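**Tusbridge ordnet den Kleinkram: Schlüssel und Werkzeug bekommen einen festen Platz**

Tusbridge startet im Dezember die Aktion »Griffbereit« für Haushalte, in denen Schlüssel, Anhänger und kleines Werkzeug auf demselben Tisch landen. Den Auftakt bildet ein Aufräumabend im Ladenlokal Plaletti, Beginn ist um 16 Uhr. Gearbeitet wird mit Dingen, die in fast jeder Schublade liegen – zum Beispiel mit einem Schraubendreher.

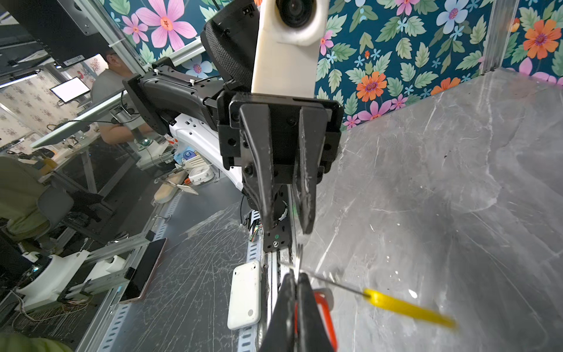

Schraubendreher mit gelbem Griff, Tisch in grauer Marmoroptik vor geblümter Tapete.

Die Teilnehmenden sortieren zuerst nach Gebrauch. Was täglich mit aus dem Haus geht, kommt nach vorn, Werkzeug nach hinten. Für Schlüssel empfiehlt Tusbridge einen einzigen Bund mit deutlich unterscheidbaren Anhängern. Eine kräftige Farbe wie Gelb findet man auch in einer vollen Tasche schnell wieder.

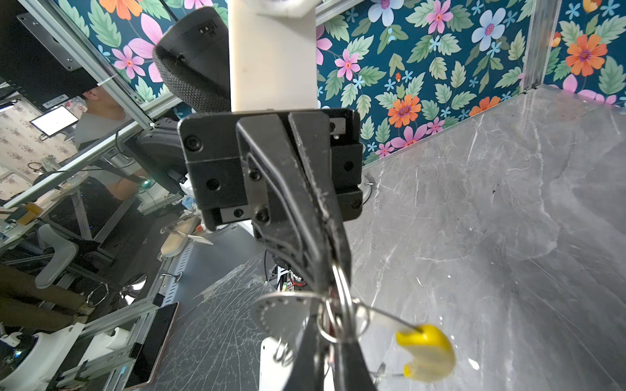 ## Weniger auf der Tischplatte

Im zweiten Teil geht es um die Fläche selbst. Getränke und Schälchen dürfen stehen bleiben, solange sie am Rand Platz haben. Einzelne Schlüsselanhänger werden eingesammelt und am selben Abend zugeordnet. Wer will, nimmt ein Merkblatt mit sieben Schritten mit nach Hause.
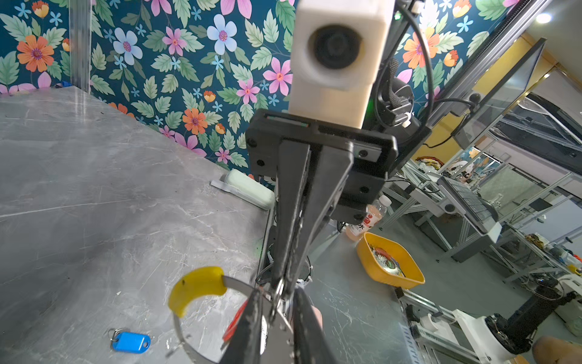 Anselmo Bermúdez rät dazu, mit einer einzigen Tischecke anzufangen und den Rest der Wohnung vorerst in Ruhe zu lassen. Die Ecke solle eine Woche lang frei bleiben – erst dann lohne sich die nächste.

Für den Abend stehen mehr als 200 Plätze zur Verfügung, die Teilnahme ist kostenlos. Anmeldungen nimmt Plaletti direkt im Laden entgegen. Presseanfragen beantwortet Yao-tsung Tai, Tusbridge.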